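Fio comprido sobre o clube de robótica aqui da escola, porque já me pediram três vezes e eu prometi que escrevia no fim de semana. Peguem um café!
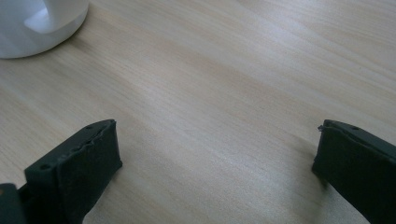

## 1. De onde veio a ideia

Em janeiro, antes mesmo de as aulas voltarem, o Jailson Paiva me mandou um áudio enorme (quem conhece o Jailson sabe) dizendo que o clube precisava largar um pouco os carrinhos seguidores de linha e fazer alguma coisa com as mãos. Ou melhor, com garras. Ele já tinha até o nome do projeto: Joduris. Perguntei o que queria dizer e ele respondeu que gostava do som. Ficou.

## 2. O que é, afinal

O Joduris é uma garra de dois dedos que a pessoa segura na mão. Os alunos pegam objetos com ela, gravam tudo pela câmera que vai montada em cima, e depois usamos essas gravações para ensinar um bracinho robótico a repetir o gesto. A turma chama a garra de "a pinça", eu desisti de corrigir.

## 3. Os dedos

Essa parte deu um trabalhão. A primeira versão dos dedos era fina demais e entortava quando a gente apertava qualquer coisa mais pesada. A Silvana Evangelista redesenhou a peça com os alunos do segundo ano e agora ela é rígida, bem escura, com uns furinhos redondos perto da ponta. Fiquei muito feliz de ver a meninada discutindo espessura de parede como gente grande – teve até desenho no quadro que ficou lá duas semanas porque ninguém deixava apagar.

## 4. A espuma (ai, a espuma)

Na face de dentro de cada dedo vai uma almofada de espuma preta. Cortamos com estilete e, olha, dá para ver que foi corte de principiante: a borda de cima do lado esquerdo ficou toda irregular e no direito sobrou um fiapinho na quina. Já tentei tesoura, já tentei régua de metal. Se alguém aqui tem um jeito bom de cortar espuma grossa sem esfarelar, por favor me conta, eu aceito tudo.

## 5. A tarefa desta semana

Começamos pelo mais simples que conseguimos imaginar: chegar com a garra bem aberta até um objeto branco na mesa, fechar, levantar, pousar noutro canto, abrir. Parece coisa de nada, né? Pois peçam a um adolescente para fazer isso devagar, do mesmo jeito, 36 vezes seguidas. Na décima ele já está inventando moda, na vigésima está conversando com o colega do lado e a garra vai passear sozinha.

## 6. O branco que brilha

Uma coisa que a gente aprendeu apanhando: objeto branco e liso devolve muito a luz. Na superfície curva aparece uma mancha quase branca pura. Em cima de madeira clara, então, piora bastante. O Tadhg Hayes, que estuda visão computacional e entra na nossa chamada de vídeo de quinze em quinze dias, sugeriu não fugir disso e gravar também com a luz difícil, para o modelo ver de tudo um pouco. Os alunos adoraram a resposta (menos trabalho com cortina!).

## 7. Quantas gravações?

A meta do semestre são 900. Estamos em 200 boas, contando só as que passaram pela revisão, e antes que alguém faça a conta: sim, eu sei, falta muito. São 16 alunos inscritos, em duplas, um na garra e o outro anotando. Trocam de lugar a cada rodada e ai de quem esquecer de trocar, que a reclamação dura a tarde inteira.

## 8. A revisão

Cada dupla assiste às gravações de outra dupla, nunca às próprias. Marcam quando a garra saiu muito depressa, quando a mão tapou a câmera, quando o objeto ficou fora da vista bem na hora de fechar. Isso foi ideia de uma aluna do primeiro ano e melhorou demais a qualidade. Também rendeu umas anotações engraçadas, tipo "aqui a pinça pensou na vida".

## 9. A mostra

Em agosto tem a mostra estudantil no Centro Vasconcelos e queremos levar o braço funcionando, ou pelo menos tentando funcionar. O Ronaldo Camargo está montando com os maiores um suporte que caiba no porta-malas do carro dele, e esse é o verdadeiro limite de engenharia do projeto inteiro. A equipe da escola Carnano vai com um robô separador de tampinhas que eu estou doida para ver de perto.

## 10. O que ainda não sei

Não sei se mudamos a espuma antes de terminar a coleta. O Valtteri Ahonen, que orientou um clube parecido e tem uma paciência de santo com os meus e-mails, acha melhor não mexer: se trocar o material no meio, as gravações antigas ficam com uma garra e as novas com outra. Faz sentido. Mas me dói um pouco ver aquela borda roída todo encontro, vou confessar.

## 11. Para quem perguntou se pode participar

Pode! Encontros às terças depois da última aula, na sala de artes. Não precisa saber programar. Precisa só ter calma para repetir a mesma coisa várias vezes e não se importar de alguém assistir depois. Quem quiser ajudar com a parte de impressão fala direto com a Silvana, e quem tiver sobras de espuma densa em casa pode deixar comigo na secretaria, qualquer tamanho serve.

## 12.

Ah, e as fichas de anotação que várias professoras pediram: estou passando a limpo, a minha letra não ajuda ninguém. Coloco aqui no perfil assim que a Silvana revisar.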